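Workshop notebook, glaze bench
2021-04-11

Opened the second kiln load this morning and spent longer than I meant to with the shelf log, so this is going in while I still remember it.

The question on the bench is still the one from the winter: does the Floltwood ash glaze craze because of the ash, or because we keep cooling too fast? The supplier's sheet says the ash is "balanced for stoneware" and leaves it there. I don't know what balanced means when no clay is named. Our body is the Hegazy buff, which shrinks less than most of what we've had in, and a glaze that sits happily on one clay will pull itself to bits on another. So I have never trusted the sheet, and I still don't.

What went in: 15 tiles, all Hegazy buff, all biscuit fired together so I can't blame that. Same dipping bucket, same count in the bucket (slow three). Four recipes, A to D. A is the glaze exactly as the sheet has it. B has extra silica. C has extra silica and a little less feldspar. D is the old Viludow recipe, copied off the card inside the cupboard door, which everybody swears by and which I have never seen tested on this clay by anyone.

Top shelf and bottom shelf both had a set. The leftover tiles went in the middle as spares, glazed with A.

What came out:

A crazed everywhere, top, middle and bottom. Fine net, you can feel it with a fingernail if you go slowly. No surprise.

B crazed on the top shelf and looked sound on the bottom. Annoying, as I would have liked it to be one or the other.

C looked sound on both. Surface a bit stiffer, less of the runny look at the foot, slightly duller green. I would still call it a good green.

D crazed within the hour. I stood next to it and listened to it ping. So much for the card in the cupboard door.

Before anyone gets pleased about C: a tile that looks sound on the day means very little. The last lot looked sound on the day as well and by the following week you could rub ink into it and draw a map. I have put C and the bottom shelf B through the kettle and ice bucket, 11 rounds each, wiped down with ink after the last. C held. B has two faint lines near one corner, which may be crazing and may be a scratch from the tongs. I'm writing it down as crazing. If I let myself call it a scratch I'll be calling everything a scratch by July.

On the cooling. The argument for slow cooling is that the top shelf loses heat faster and the top shelf is where B failed. Fine, but the top shelf also ran hotter. The cone up there was flat on the shelf and the bottom one was only bent over nicely. So top and bottom differ in two ways at once and the load can't tell me which one did it. I knew this when I packed it. I packed it like that anyway as there was space.

I've read the thread on the Uvum forum that says cooling speed has nothing to do with crazing, full stop, it is all about fit. The people saying so sound very sure of themselves. The people saying the opposite on the next page sound equally sure, and neither side has put up a single test tile. My own guess is that fit does most of it and a cold draught through the bung hole just shows it up sooner. A guess is all it is.

Kiln log for the load, for whoever fires next:

Opened the lid at 178 on the pyrometer. Should have waited. The last load was opened at 214 and I complained about that in this very book, so I can hardly claim to be patient. Probe is still reading oddly when the lid is propped — it jumps, then settles. I would not trust it to the nearest few degrees, and I'm not convinced I'd trust it to the nearest ten.

Bung left in until the lid was lifted. Bottom element looks tired at the left side. It still glows but it comes up late. If the bottom shelf is always the cool one, that may be half the reason, and then all my clever remarks about shelves are really remarks about one old element.

Also: the sieve. Somebody has put the coarse sieve back in the fine sieve's bag. I caught it before dipping, but I can't swear the last batch was caught. If the earlier A tiles went through the coarse one then the comparison with this load is weaker than I'd like. I've written the mesh on both rims in enamel paint. Please read the rim and ignore the bag.

On colour, as I get asked about it more than anything else. The ash glaze comes out green on the buff and I don't think it will ever come out blue, whatever the Floltwood leaflet hints at. The leaflet photograph is of a pot on white clay, and I suspect there is cobalt in it. If people want a proper shiny blue on tableware, buy in a blue and be done with it.
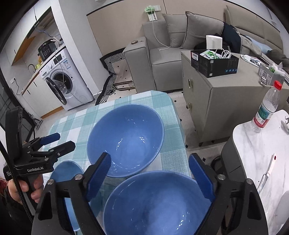

Cobalt is the easy way, and a little goes a long way. The trouble with it over our ash base is that the ash has its own iron, and the two together go to a sort of wet slate. I did a line blend two years back and the only decent tile was the one with almost no ash left in it, at which point why bother with ash. The blend tiles are on the string behind the door if anybody wants to argue.

One more thing on bowls, while I'm at it. Tiles are flat and bowls aren't. Glaze pools in the bottom of a bowl, and thick glaze crazes sooner than thin. So even if C passes everything as a tile, it has passed nothing as a bowl. I'd want to see it in a deep one with a generous pool before I would put my name to it for food. The Viludow card claims theirs was "fine on bowls". Which bowls, on what clay, checked how? The card doesn't say.

Next load:

C only, on tiles and on three small bowls, thick in the bottom on purpose.
One shelf, middle, cones at both ends.
One A tile as a control, so there's something in there that we know will fail.
Lid stays shut until it's under 100. I mean it this time.
Get the bottom element looked at first, or at least measured.

I'd still like a plain B on the middle shelf as well, to see whether that corner was the tongs. There is room for it if the bowls are kept small.

Ink test again on the C tiles next week, then once more after that. They are on the windowsill, face up, marked in pencil underneath. Please don't put mugs on them.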